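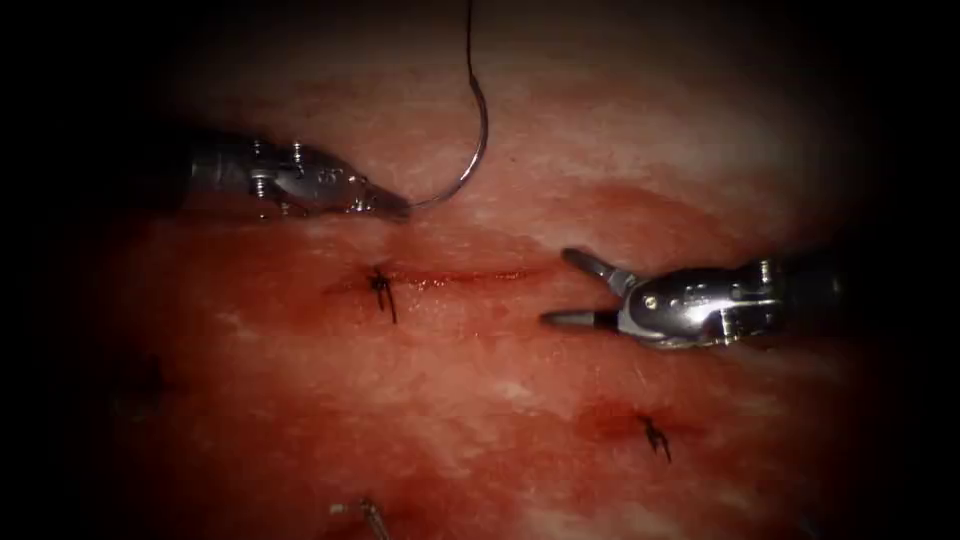 Coolant light comes on for the first ten minutes then goes off, what should I check?

Posted by Kwabena Tetteh

The car is a 229,000 km wagon with the four-cylinder petrol engine. The low coolant light comes on when I start it in the morning and goes out once it's warmed up. The temp gauge sits in the middle the whole time. The reservoir looks a bit under the MIN line when the engine is cold. I topped it up with tap water a couple of weeks back and the light stayed off for a few days. There's no puddle on the driveway. Is it safe to drive to work (25 km each way) and what do I look at first?

skarklow_dave
3 July 2022

Check the level cold and top it up with the right coolant, then find out where it is going. A sealed cooling system shouldn't need regular topping up, so if it dropped below MIN in a couple of weeks you have a leak, even if the driveway is dry. The light goes out when warm because the coolant expands and lifts the float in the reservoir.

Things to look at, in the order I'd do them:

Radiator cap. The rubber seal hardens with age. A new one is cheap and worth doing at your kilometres anyway. Only take it off with the engine stone cold.

Hose ends. Look for a white or coloured crust around the clamps, top and bottom hose and both heater hoses at the firewall.

Water pump. On most engines there is a small weep hole under the pump shaft. A stain running down from it means the pump seal is on the way out.

Heater core. Wet carpet in the passenger footwell or a sweet smell with the fan on.

If all of those are dry, get a workshop to pressure test it. Mine charged me an hour's labour and found a split in the plastic radiator tank that only opened up under pressure.

As for driving it, I'd do the 25 km if the level is between the marks before you leave and you keep an eye on the gauge. Pull over and switch off if the needle goes above normal. Don't open the cap on the side of the road.

Tsikata Motors (Kirngate)

Agree with most of the above. I would add that you should stop using tap water. Depending on where you live it can leave scale in the radiator, and it also dilutes the corrosion inhibitor. Use a premix of the type listed in the owner's manual, or concentrate with demineralised water. Don't go by colour, as two green coolants can be different types.

Since you don't know how diluted it is now, have it drained and refilled once the leak is fixed. Bleed the air out afterwards with the heater set to hot, and check the level again the next morning.

Also look under the oil filler cap and at the dipstick. Milky oil, or white smoke from the exhaust that carries on after the engine is warm, can point to a head gasket. If you see either one, don't drive it. Get it towed. A pressure test and hoses might come to $300 if you're lucky, and a cooked head is a lot more than that.

zemow77

had same thing on my old ute, was the sensor. pulled the plug off it and the light went out. never had a problem

skarklow_dave

Wouldn't do that in this case, he's already said the level is under MIN. The sensor is doing its job.

Kwabena Tetteh

Thanks all. Crust on the bottom hose at the radiator end, and the clamp turned by hand. Oil looks clean. I've ordered a hose, two clamps and a cap and will get the coolant changed at the same time.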